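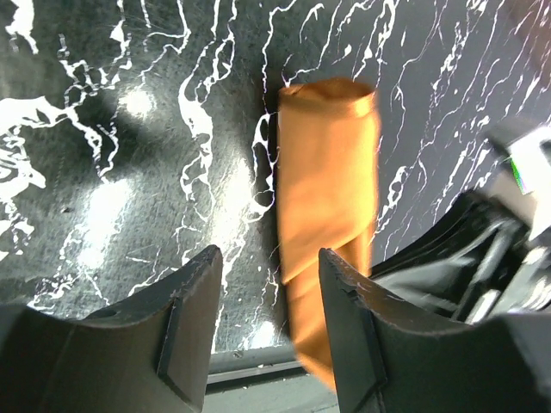
Jollum Courier front page on the council letter

kavmont_reader
Today's Courier gives its whole front page to the ten councillors who wrote to the bus firm behind the leader's back. Fair?

Abubakari
Fair enough. They signed it, so print their names.

hirneo817
Disagree. Reto Koller's ward lost its only evening bus in March. He was right to write.

kavmont_reader
He could have raised it in the chamber first.

hirneo817
He did, twice. The paper left that out.

Abubakari
It's on page 4, last paragraph. Should have been higher up, I'll give you that.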